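Groove in the brake pads - how low is too low?

Picked up a used set for the rear of my Riltier. The seller says 3,000 miles. How do I tell if they have life left?
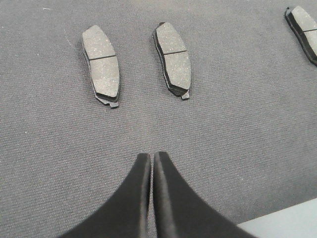

Pads on dark gray fabric, friction side up

Plovow
Look at the groove across each pad. If it's still deep, you have material left. Measure the thickness without the backing plate - mine were done at almost 50 thousand.

stullov69
I wouldn't buy used pads. New ones are cheap.

Isah
Check all of them, they don't wear evenly.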